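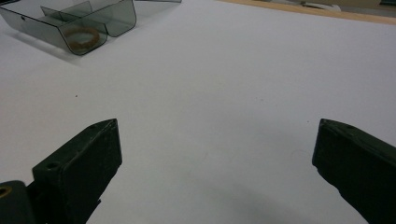
Rubber band pick: arm drove its fingers into the table (long, sorry)
Board: Builds and Breakdowns

padlock_ferret
Posted Wednesday, 9:40 pm

OK, I have a good one for you all! I've been teaching my Rallano arm to take a rubber band out of a see-through desk tray and set it down on the table. I do the demos by hand with the Gruden hand gripper, log them in Cloka, train overnight, then let the arm have a go with the same fingers bolted on.

First version was trained on 142 demos and it was so much fun to watch. It went over the tray wall, down, pinch, out. Not every time, but enough that I was yelling for people to come and look.

Then I recorded a fresh batch, added them in and retrained. New version reached for the tray, stopped short of it, and went straight down into the tabletop with the jaws wide open. It kept pushing too. I got to the stop button, but one finger bracket is bent and the arm sulked until I re-homed it.

Things I've ruled out: the arm's own calibration (redid it, same result with the speed turned way down), the table height, and the old model, which still behaves.

What would you look at first?

mudflap77
Posted Wednesday, 10:05 pm

Love this project. My money is on the tray. Smoky clear plastic over a white table is mean to any camera, you get the wall, the shadow and the band all mixed together. Put some tape on the rim and record again. I did that with a clear parts bin and the misses pretty much went away.

Torque_Biscuit
Posted Wednesday, 10:22 pm

Disagree with mudflap. Same tray in both batches, and the first batch worked. If the plastic was the problem the old model would be lost too.

Look at the jaw width channel. Plot it for one good demo from the old batch and one from the new batch. Also, and I say this with affection, why does your arm keep pushing after it hits something? Set a force limit before you run anything else. I don't care how slow you have it.

padlock_ferret
Posted Wednesday, 11:15 pm

Force limit: yes, guilty. I had it switched off from an earlier test where it kept tripping on the tray wall. It's back on now.

And Torque_Biscuit, you might be a wizard. In the old batch the width goes to its full value when I open up and drops to zero when I squeeze. In the new batch it starts at full, then slides down bit by bit over the session while my hand isn't squeezing at all. By demo 6 the log has the jaws half shut. I went back through the new recordings and in these stretches the fingers are spread wide apart.

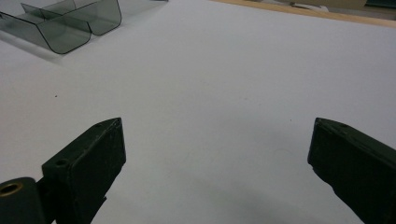

So the model was getting pictures of open jaws with a number next to them that said half closed, and on the arm it was getting the right number. No wonder it was confused about where it was in the job! What I can't work out is why it slides. The pivots feel smooth, and there's no slop in the brass bushings that I can feel.

quietsolder
Posted Thursday, 7:10 am

Does it recover if you power the handle off and on? Mine did exactly this. The width sensor is held by a set screw on the pivot shaft and if that backs out a hair, the shaft turns a little inside the hub with every squeeze. You lose a bit each time and it never comes back. Squeeze it hard 3 times and watch the zero. If it moves, that's your screw.

Thread locker, the weak kind. Let it sit overnight before you use it.

mudflap77
Posted Thursday, 7:48 am

Fine, I'll give you the width thing, that's a proper fault. But it doesn't explain the downward plunge. Wrong width should give you a bad pinch, it shouldn't move the arm to the wrong spot. I still think it can't tell where the tray floor is.

Torque_Biscuit
Posted Thursday, 8:30 am

It can easily do both. The model learned that half closed means "I'm nearly at the band, keep going down." Feed it demos where that number shows up while the hand is still way out over the table and you've taught it to go down over the table. One bad channel is plenty.

padlock_ferret
Posted Thursday, 6:20 pm

quietsolder, it was the screw!! Three squeezes and the zero had walked. I could turn the hub on the shaft with my fingernail. Thread locker is on and curing.

mudflap, I'm not ignoring you. I ran the old model with the band in a white saucer in place of the tray and it did a bit better, so the plastic isn't helping. It's a separate headache though. I want to keep the tray, it's the whole reason the job is interesting.

Here's one more from the new batch, for anybody who wants to argue about whether the band is visible enough. 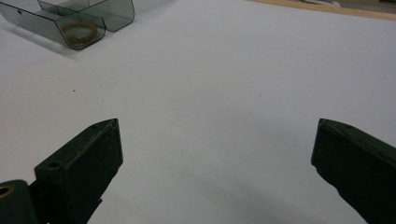 Jaws wide open over the table, band in the front compartment of the tray.

mudflap77
Posted Thursday, 6:41 pm

OK, I can see the band fine in that one. I'd still tape the rim.

rivera_shopcat
Posted Thursday, 7:02 pm

Can you save the bad batch, or is it a redo? You could throw out the width and work it out again from the video, since both fingertips are right there in view. I did it for a set of mine with a color mask on the fingers. Dark green on white should be an easy one.

padlock_ferret
Posted Thursday, 7:30 pm

Ooh, I like that. I was going to bin the lot. I'll try it on 2 demos tonight and see if the numbers look sane before I do the rest.

I've also added a check to my start routine: open, close, open, and Cloka won't begin a recording unless the zero matches the last one. Should have had that from day one. Happy to post the script if anybody wants it.

quietsolder
Posted Thursday, 7:34 pm

Yes please. And check the screw on the other side while you've got it apart.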